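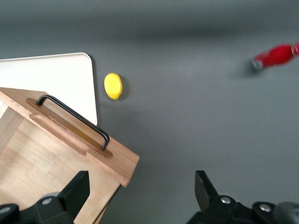
The planner at Treltcombe used to wait for the arm to stop. Each grasp began with a pause over the table, one clean exposure from the wrist camera, a segmentation pass and then a trajectory. The pause took longer than the approach it preceded, and it was the first thing cut when the control stack was rewritten last April.

Its replacement, Griklow, plans while the wrist is moving. Images arrive blurred and late. By the time the perception module, called Thái, has returned a set of masks, they are about 200 milliseconds old, and the gripper is somewhere else. Griklow keeps a buffer of joint states, looks up the pose at the middle of the exposure, and projects each mask back into the table frame from there. Only then does the planner see it.

The arithmetic is simple. Most of the work went into timestamps. The camera driver stamped images on arrival at the host, the arm controller stamped joint states at the source, and the two clocks drifted. For several weeks the symptom was reported as poor calibration, and the hand-eye transform was recomputed again and again with no lasting effect. Moving both devices to a single clock removed most of the error in an afternoon.

What remains is blur. A small yellow object on gray holds its shape reasonably well, because the color boundary survives even when the edge is soft. Thin black bar handles on wood are harder. Their shadows fall close beside them, and at speed Thái tends to merge bar and shadow into one wide mask. The grasp center then shifts toward the shadow side.

In a log of 1,449 attempted grasps, 344 were flagged for a mask that changed width between consecutive images. Griklow now treats that change as a measure of confidence. If the width is stable, the approach continues at full speed. If it varies, the planner slows the wrist during the last part of the descent and asks for another mask. A full stop is still available as a fallback, and it was called 53 times in the same log.

The open fingers enter the bottom of every wrist view, so they are masked out before segmentation. The mask is computed from the commanded finger width. An earlier version used a fixed outline, and it discarded usable pixels whenever the gripper was partly closed.
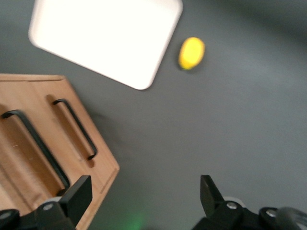
Humadari takes a different view of the whole approach, arguing in a written response that width is a poor stand-in for uncertainty and that the perception module should report its own. A mask can be stable and wrong, the response notes, if the shadow moves with the object in every image.

The Treltcombe developers accept the second point. A per-pixel confidence output is on a branch, but it adds enough delay to the perception step that the pose buffer has to be lengthened, and the slowdown thresholds have not yet been retuned for it.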